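Prindale has published its revised good practice guide for recording with hand-held grippers. A short thread on the main points follows.

1/ The guide applies to all teams from October. Marcela Tóth led the drafting, with technical review by Hubert Imhof.

2/ Fingertips and lens are to be checked before each session. Cables must be kept clear of walkways. Faces are to be blurred before any recording leaves the site.

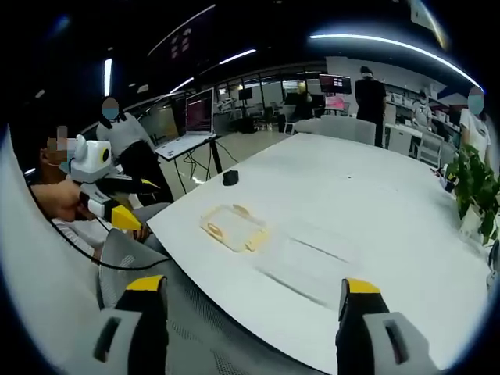 3/ May a recording be kept if a bystander withdraws consent?

The recording must be deleted within 13 working days, together with all copies held by partners.

4/ Of 4,000 recordings reviewed under the earlier guide, 3,939 met the standard. The remainder have been withdrawn from the Drorkia archive.

5/ Comments on section 2 (storage and access) may be sent to the standards desk at Vomenness.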